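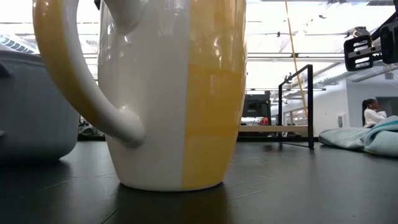 Aqeel Talpur objects to the whole idea of a chore benchmark. A home needs a machine that does the dishes on a bad day too, he wrote to the list, and a table with two mugs will never tell you if it can. We keep his remark at the top of this file because most questions we receive are a version of it.

Erach Kitchen Chores, data card
Version 3
Last changed: August 19, 2019
Maintainer: Sânziana Văduva

What is in the set

Erach holds 600 recorded attempts at small kitchen chores, done by two robot arms at one table. The objects are ordinary ones: mugs, a drinking glass, a cloth, a rack with a wooden shelf. Of the 600 attempts, 240 were driven by a person from start to finish. The others were run by a trained controller, and a person only pressed stop when it was necessary.

The chores are:

mug_to_rack - lift a mug from the table and put it on the shelf
mug_turn - turn a mug until the handle points to the other arm
cloth_fold - fold a cloth once, then once again
cloth_wipe - wipe the table surface in front of the rack

A glass may stand on the shelf during any of these. It must not fall. If it falls, the attempt is marked as failed, also when the chore itself was done.

Can the machine do it yet?

For mugs, quite often. For cloths, seldom. When the controller worked alone, it folded a cloth in a way we would accept at home in 39 attempts, and many of these were slow. A child would be bored. Mugs go better, but the handle remains a problem. The controller likes to take a mug by the rim, and then it has no good way to turn it. 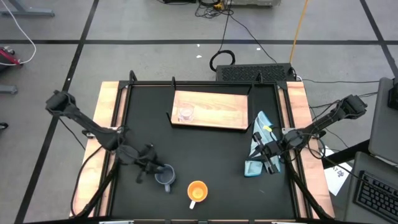

Fig. 1. Table with both arms, two mugs, cloth and rack.

We do not think these results say much about a real kitchen. Our table has no sink, no crumbs and no person who comes in for coffee and moves things. The Limetti group made the same chores in a rented flat and wrote to us that their numbers were lower than ours on all of them. We believe them. Their recordings are not included here, please ask them directly.

Labels

Each attempt has one label: done, partly, failed or stopped. "Partly" was used too freely in version 2, mainly for cloths, and Sânziana has labelled all of those again. If you compare with older results, please say which version you used.

Known problems

- Glossy mugs give strong reflections. The depth values near the rim are often missing.
- The clock of the right arm was late in the first recordings. The file clock_fix.txt lists them.
- The word "fold" is used for any double layer, also an untidy one.
- cloth_wipe has no measure of how clean the table is. We only check that the cloth passed over the marked area.

Loading

Unpack the archive and read index.csv first. The scripts in tools/ were written for the Tuominen reader, and they do not work with the Jarisier format without the converter. The converter is in the same folder.

Use and contact

Research and teaching are free. For use in a product, please write to Sânziana before you start. Corrections of labels are welcome - send the attempt number and the label you would give. The next version is planned for September and will add a second type of cloth.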